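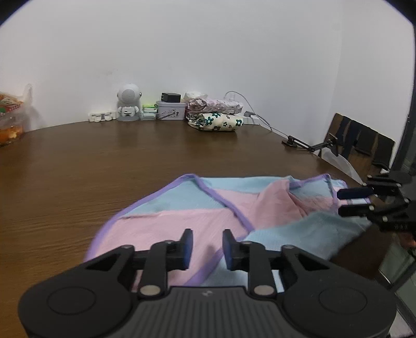

Sustow Listings

I keep this little file of film showings for the Sido, our two-screen cinema, and the Brulosora over the river. It has 1,364 rows, one per showing, typed up from the old printed programmes (my eyes!).

Columns

title, screen, start time, running time in minutes, certificate

Running time leaves out the adverts. Where the programme gave none I've put 90, so don't trust a 90 too far — I'll flag them properly one day.

Known gaps

Most of May is missing for the Brulosora. Late-night horror is in, the Saturday kids' club isn't.

Thanks to Euan Guthrie for lending me his programmes. Spotted a mistake? Do send it over, I love getting them!

Last updated 8 July 2022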